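4.2 Clearing and sorting the tabletop

Use this section when small items have collected on the table and need to go back into the Kemlow drawer box. Allow enough room to set each item down by itself.

1. Move cups, trays and flasks to the back of the table. Lay round containers on their side if they won't stand steadily.

2. Take any utensil out of its cup before you move the cup.

3. Set the drawer box where the drawer can open toward you. Pull the drawer partway — do not pull it all the way out.

Caution: The drawer has no stop. If it comes free, slide it back in level and do not force it. 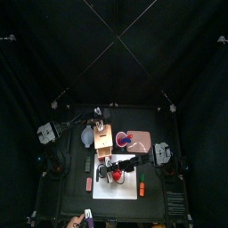
4. Gather cables next. Undo tangles by hand, starting from a loose end, and coil each cable loosely. Never pull on a plug to free a knot.

5. Put balls and other items that roll into the drawer first, then add the smaller pieces.

6. Close the drawer slowly. If it catches, open it again and press the contents flat.

Note: The top of the box can hold one light item. Remove it before you lift or turn the box.

7. Wipe the board and the trays with a damp cloth and let them dry before putting anything back. Faint marks on a tray may need a second wipe with mild soap.

For replacement drawers, quote part number 572 and see section 6. Drawers from the older Cronin box do not fit.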